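Chapter 4
Chewing and the First Steps of Digestion

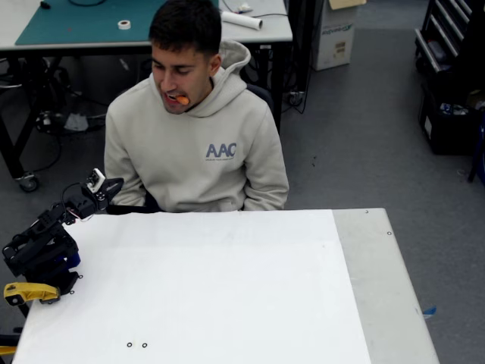

Most students think that digestion begins in the stomach. In fact it begins earlier, at the moment when the front teeth close on the food. In this chapter we follow one bite from the lips to the top of the esophagus, and we ask what has already changed in it before it is swallowed.

The mouth does two kinds of work at the same time. The first is mechanical. The incisors cut, the molars crush, and the tongue moves the pieces from one side to the other. The second is chemical. Saliva contains an enzyme, amylase, which starts to break starch into smaller sugars. This is why a piece of plain bread tastes a little sweet if you keep it in the mouth for a minute.

Three pairs of large glands make most of the saliva. An adult can produce up to 1,000 milliliters in a day, and very little of it during sleep. Hard and dry foods call for more saliva than soft ones, as we will see in Section 4.2.

When I taught this subject in Drirkstead, my colleague Mieke Verstraete asked her students to write down how many times they chewed each bite of their lunch. The numbers differed very much from one student to the next, even for the same food. We use her exercise at the end of the chapter, with small changes.

Before you read further, review the parts of the tooth in Chapter 3. You will need the words enamel, dentin and root.

4.1 The Teeth and Their Tasks

An adult with a full set has 32 teeth, and their shapes tell us much about their use.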